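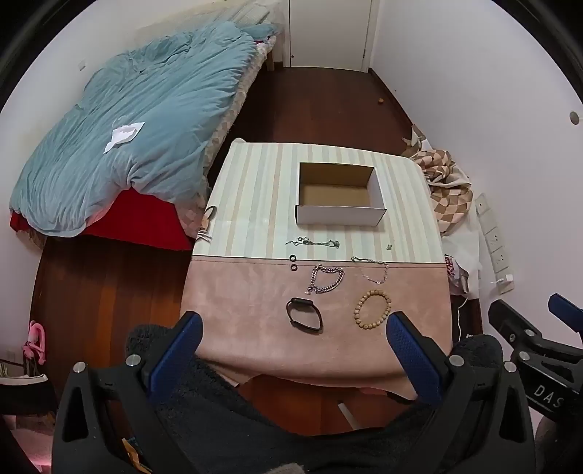 **To:** piltix-users
**From:** Kaiwen Jin
**Subject:** Re: Jewelry sorting, segmentation splits thin chains

Lærke Þorgeirsson wrote:

> I upgraded Piltix to the May build and reran the jewelry task. Bracelets made of beads are fine. Thin chains get broken into several instances each time, and the planner then treats every piece as its own object to put in the box. I have tried raising `min_area`, but then the rings and the small charms disappear.
>
> Is anyone else seeing this? I am on the default Wan config with striped background cloth. Happy to share a log.
>
> Lærke

Hi Lærke,

Yes, same here. I went through 900 frames from our tabletop set and found two separate causes, so one parameter won't fix it.

The first is the depth filter. A fine chain lying flat is only a little higher than the cloth, so the plane removal step eats parts of it. What survives is the clumps. If you turn off plane removal for the mask stage and only use it for grasp height, the chain comes back mostly in one piece:

```
mask:
 plane_removal: false
grasp:
 plane_removal: true
 merge_gap_px: 2
```

The second is the cloth. Pale stripes next to a plain pink area give you a strong edge where the two meet, and anything lying across that edge tends to get cut there. I have a chain that starts on the stripes and ends on the pink, and the old build split it too. The new one is just more consistent about it. 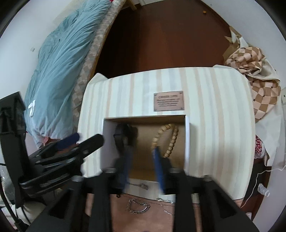 For the box I would leave the planner alone. It uses the box walls as a keep-out volume and picks a release pose above the opening, and neither step depends on the mask quality of the small items. The one thing to check is finger width. The Pelon profile assumes narrower pads than what we use, and with two items already inside the box there is not much free area left. Set `pad_width` by hand and measure it with the fingers open.

With both mask changes, split chains in my set went down to 67 frames. Nearly all of those are tangles, where I'm not sure what the right answer is anyway. A person labeling them would have trouble too.

Please do send the log - the one from the Plidano logger if you have it, as it keeps the raw depth. The normal one drops depth after the mask stage and I can't replay it.

I have a patch for the edge problem but it is slow and I don't want to post it yet. If you want to try it on your data, write to me off list.

Kaiwen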